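Guides > Baltico label printer > Part 2: Loading a roll and printing your first label

By now you should have the printer out of its box, plugged in and showing a steady green light. If the light's blinking, go back to Part 1 and do the power bit again (I had to do it twice on mine, so don't feel bad).

The Baltico takes rolls up to 52 mm wide. I use the plain white Gilchrist ones, which come 260 to a roll and peel off cleanly, but any thermal roll of the right width should go in.

Loading the roll

1. Press the grey catch on the right and lift the lid until it clicks.
2. Slide the two roll guides apart. They move together, so you only need to pull one of them.
3. Drop the roll in with the labels coming off the top, printed side up.
4. Push the guides back in until they just touch the roll. Don't squeeze it!
5. Pull a few centimetres of paper out past the front edge and shut the lid firmly on both sides.
6. Press Feed once. The printer should push out one blank label and stop at the gap.

Note: if it pushes out three or four blanks and then sulks, the roll is in upside down. Turn it over and start again from step 3.

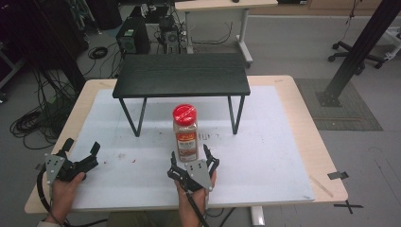 Caution: there's a cutting edge just inside the front slot, and it's sharper than it looks. Keep your fingers out of there while the lid is open, and keep the printer somewhere small children can't get at it.

Setting the label size

I'm using the Netico software here, the free one you download from the same page as the driver. The menus have moved since the old version, so if yours looks different, update it first.

1. Open Netico and choose New Label.
2. Pick your printer from the list at the top. It shows up as Bandard, which is the name of the print head inside, and yes, that had me stuck for a good half hour.
3. Under Size, type the width and height from the side of your roll packet.
4. Leave the margin at 2 mm all round. Any smaller and the last letter tends to go missing.
5. Click Save as Default, then close the window and open it again to check it stuck.
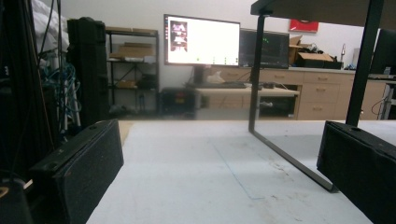

Printing a test label

1. Type something short. I always use my own surname, as it has a capital in the middle and shows up any fuzzy edges.
2. Set Darkness to 5.
3. Click Print One. The button beside it, Print All, does the entire list, and I once got 172 labels for cumin that way.
4. Tear the label off by pulling it down and to the left.

If it's too pale, go up one step of darkness at a time. If it's smudgy, go down a step, then clean the print head as shown in Part 4.

Note: thermal labels fade in sunlight. Mine on the windowsill had gone by June, while the ones inside the cupboard are still fine.
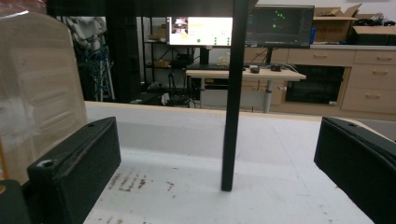 Page last changed: March 22, 2021 (Kirsty McKinnon)

Before you go on to Part 3, save your test label under a name you'll recognise later. You'll be opening it again when we set up lists, and it saves typing the sizes in a second time.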